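Karnico kitchen set: README and shopping notes

Hi! I keep this file next to the data so whoever plans the next round of gear doesn't have to dig through my inbox. The set is 200 short episodes of benchtop kitchen work, shot from the wrist camera, and most of what follows is what I'd buy again and what I wouldn't.

The budget was for 3 grippers. We ordered two from Havero and put the rest into spare fingers and cables, and I'm glad we did (cables are what we run out of, every time). The Odimel quote looked cheaper until I added freight and the mounting kit, so read to the last page before you get excited. 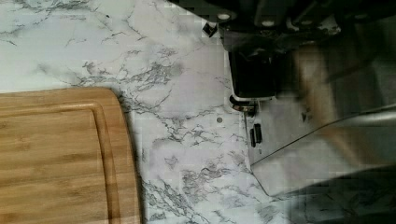

Wrist camera view, bamboo board on the marble-patterned counter, gripper at upper right.

Props are the cheap part. Boards, bowls and utensils all came out of one $200 line and I still had $43 left in July, which went on clamps. If you're choosing a countertop, think about what the veining will do to your labels before you fall in love with the colour! Plain grey would be my pick for a second bench.

Still to price:
- a second wrist camera, same model if Marinho still stocks it
- better lighting over the right end of the bench
- a spare power supply (please, before the next round)

Files are in folders by task, with a notes file in each. Prices are in dollars before tax.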